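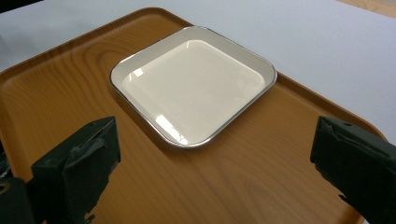
Department of Consumer and Household Studies – Food and Everyday Life Group

3. How people serve dinner when somebody is coming over

Figure 1. A square white dish on a wooden serving tray.

I should say up front that I came to this topic through my own bad habits. I eat standing at the stove most nights, and then my sister visits and suddenly there are trays. Philomena Amegashie, who shared the interviewing with me, does much the same thing (she blames her mother). So when we sat down to write the interview guide, the first question was easy: what comes out of the cupboard for a guest that stays in there the rest of the week?

We talked to 50 households in Dindel, all of them renting or owning in the older part of town near the canal. Each one got a visit in the early evening, and 14 of them let us come back for a second visit when they really did have company. I loved those second visits. You learn a lot from a person who is draining potatoes while telling you she never fusses over guests.

3.1 What gets kept back

Serving pieces like the ones in Figure 1 came up over and over, usually with a story attached. A tray was a wedding gift, or came from an aunt's apartment, or was bought at Heiskanen the year the store moved. Everyday plates had no stories at all. When I asked one man where his came from he looked at the plate for a while and said, "the cupboard."

Price had less to do with it than I had guessed. Several people were saving a cheap dish for company and eating cereal out of something that cost four times as much. Santeri Vainio read an early draft and told me this was old news to anybody who studies gift giving, and he is probably right, but I hadn't seen it written down for serving dishes, so I'm leaving it in.

3.2 Trays and the walk from the kitchen

The tray question split people by floor plan. In homes with a separate dining room, the tray was a working tool. It went back and forth all evening and ended up leaning against the sink. In the open-plan apartments on the Traltel side of the street, where the table is two steps from the counter, the tray tended to stay put under the food for the whole meal. One couple called theirs "the parking lot," and I have called mine that ever since.

In 7 households the tray had its own spot on a wall or shelf, on show all week. Philomena coded these as decoration and I coded them as storage. We argued it out over coffee and went with a third code, "both," used only where the owner had said so in their own words.

3.3 Who carries

I went in expecting the host to do the carrying. Mostly the kids did it, or the first guest through the door, who got handed something before their coat was off. People described this as a way of making a visitor comfortable – give them a job and they stop hovering. We come back to hovering in Section 4, where we look at what guests do in the kitchen while they wait.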